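Chapter 8

Handling Cloth: The Student Folding Project

Learning objectives

After working through this chapter, the reader should be able to:
explain why a grasp plan written for rigid parts fails on fabric
select a grasp point on the edge of a cloth and state the approach direction
set finger force and closing speed for a thin, flexible workpiece
keep a trial log that another team can read without help
score a fold by the overlap method

Key terms: compliance, edge grasp, approach angle, pinch, slip, layer error, reset, trial log

8.1 Why cloth is harder than blocks

The exercises in the preceding chapters used rigid parts. A rigid part has one shape. If its position and rotation on the table are known, the position of every point on it is known, and a grasp can be computed once and used again. The team's program needed three numbers to find a block: two for position and one for rotation.

Cloth does not reduce to three numbers. Each time it is put down it takes a new shape, and it changes shape again when touched. A corner may be tucked under. An edge may be raised in one place and flat in another. The motion of the arm also disturbs the part of the cloth that is not being held, so a second grasp cannot be planned from the position measured before the first.

For these reasons the folding project is placed late in the course. It calls on the calibration procedure of Chapter 3, the force settings of Chapter 5 and the wrist camera work of Chapter 7. Teams that have not passed the calibration check should repeat it before starting.

8.2 The task

Each team is given one square of plain woven cotton, 60 cm on a side, and a cleared work surface. The arm must take hold of one edge, lift it, carry it across the cloth and release it so that the two halves lie one on top of the other. A complete trial is one attempt from reset to release. No hand may touch the cloth between the start signal and the release.

The reference program, Drotach, supplies arm motion, gripper commands and the camera feed. It does not supply a grasp planner. Writing the planner is the work of the project. Teams using the Brevus controller should load the soft-contact profile before the first trial; the standard profile closes too fast for fabric and pushes the edge away from the fingers.

8.3 Choosing the grasp point

Three types of grasp are used in this chapter.

An edge grasp places the fingertips at the boundary between the cloth and the table, with one finger on each side of the fabric. It gives the best control over the number of layers held. It also demands the most accurate height, as a fingertip set too high passes over the edge.

A pinch grasp brings both fingers down on the upper face of the cloth and closes them, drawing up a small ridge. It tolerates position error well. Its weakness is that the ridge takes material from the area around it, and the released fold is seldom straight.

A corner grasp is an edge grasp made where two edges meet. It is easy to plan when the corner lies flat and should not be attempted when the corner is hidden.

The planner should find the boundary first and then choose a point on it. Color is the simplest cue. A strongly colored cloth on a pale surface gives a boundary that can be found with one threshold, provided the lighting is even. Shadows next to a raised edge are the usual source of error, and the threshold should be tested with the edge both flat and lifted.

Approach angle is measured between the line of the fingers and the table surface. Begin at 60 degrees. Steeper settings reduce the chance of dragging the cloth but make it harder to bring the lower finger under the edge. Record the angle in the log each time it is changed, even if the change is small.

8.4 The trial log

Every trial is logged, including those stopped early. An entry contains the trial number, grasp type, approach angle, force setting, result and one line of remarks. Results are recorded with the following codes:

H edge held through to release
S slip during lift or carry
L layer error (more than one layer held)
M miss (fingers closed on nothing)
X stopped by operator

Remarks should state what was observed and leave the cause for the review meeting. "Edge moved left before closing" is a useful remark. "Bad grasp" is not.

The Hsiao team log, used with permission in the exercises at the end of this chapter, contains 71 trials. Of these, 67 were scored; the others carry code X and are left out of the totals. Readers should note that the team changed grasp type partway through and that the two parts of the log must be treated as separate sets.

8.5 Scoring a fold

Scoring is done from an overhead photograph taken after release. Trace the visible outline of the upper layer and of the lower layer. The overlap score is the area common to both, divided by the area of the lower layer, given as a percentage. A fold below 60 percent is entered as incomplete whatever its appearance.

Wrinkles are not scored in this chapter. They are taken up in the extension project, where the cloth is folded a second time. 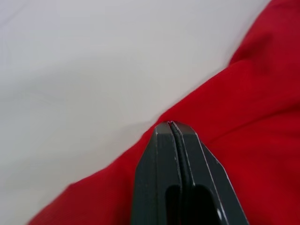

CIKARURA, September

The project notes reproduced in this section come from the autumn session of the robotics club. The club works with a two-finger parallel gripper and a camera at the wrist, and its notes deal mainly with the contact between fingertip and edge.

With red cloth on a light surface, the tip of the gripper can be followed in the wrist view up to the boundary of the fabric. A sliver of red at the tip suggests that material lies between the fingers. It does not show how much is held, or whether the hold will survive the lift. The club's rule is to raise the tip by a small fixed distance, pause, and take a second view before the carry begins.

The notes also record a fault in the first planner. It searched the whole view for the longest boundary and sometimes returned the edge of a fold lying well inside the cloth. The revised planner accepts a boundary only if the table color is present on one side of it. Code for both versions is given in Appendix C.

Before reading on, load the first planner and run it on the practice views supplied with Drotach. Mark each view in which the returned point lies on an inner fold. The marked views will be needed in Section 8.6.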